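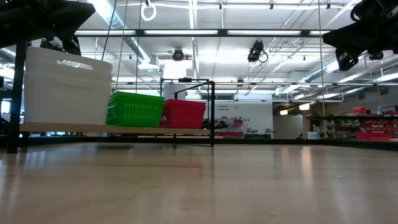
Ultell Communications Office

Ultell opens remote teaching station for two-arm robots

March 19, 2025

Ultell has opened a teaching station where operators show a pair of robot arms how to sort and move containers by driving the arms from a set of hand controllers. The station is in the company's Ostberg workshop and has been taking recorded sessions from paying customers since it passed its safety review in December.

An operator sits at a desk away from the table, watches the camera views on a monitor and moves two handheld leader arms. The robot arms at the table copy those movements. Joint positions, gripper opening and video are saved together with a common clock, and each completed run is stored as one demonstration.

The table is wood, with a raised board behind it that holds the containers. The present layout uses a tall white bin with a handle opening and nested baskets in green and red, lined up on the board next to a black metal stand. Cameras hang from the ceiling over the work area. Lighting is by overhead fluorescent tubes, and the levels are left alone between sessions so that recordings made on different days can be used in the same training set.

"Our customers were sending us spreadsheets that described what the arm should do," said Esben Ladefoged, who manages the teaching program at Ultell. "We would read them, program something, and send back a video, and they would tell us it was wrong. Now the person who does the job drives the arms, and we keep the recording."

The first customer task is basket handling for Plukano, a grocery packing company. Baskets that come back from stores are often pushed together, and the gripper has to take hold of the top one by the rim without lifting the one under it. Plukano sent 2 of its own packing staff to Ostberg for the recordings. They had not used a robot before. After 6 hours of practice both were cleared to record, and together they delivered 115 accepted demonstrations of the unstacking task.

Runs are accepted or rejected by a reviewer on the day they are made. A run is rejected if the operator had to stop and restart, if a container was dropped, or if one of the camera views was blocked for most of the lift. Rejected runs are kept in a separate folder and are not used for training unless the customer asks for them.

The station also allows teaching by hand. In this mode the motors are set to a low holding force and a trained person takes the arm by the wrist and guides it through the motion. Ultell uses hand guiding mainly for short moves close to the stand, where operators at the desk have found it hard to judge depth from the monitor. Hand guiding is limited to one arm at a time, and the other arm must be parked and locked.

"Depth is still the main complaint," Ladefoged said. "People reach too far the first few times. We moved a camera, and that helped some, but most of it is practice."

Bozkurt, which supplies the leader arms, will provide replacement parts and a yearly calibration under a service agreement signed with Ultell this winter. Terms of the agreement were not disclosed.

Station time is sold by the half day. A booking includes an operator trainer, a reviewer and a copy of all recordings made during the session. Customers may bring their own containers if the items fit on the board and have been sent to Ostberg in advance for a grip check. Recordings belong to the customer and are deleted from Ultell's servers on written request.

Requests for station time and press visits should be sent to the Ultell Communications Office. Visitors to the workshop must wear closed shoes and sign in at the front desk.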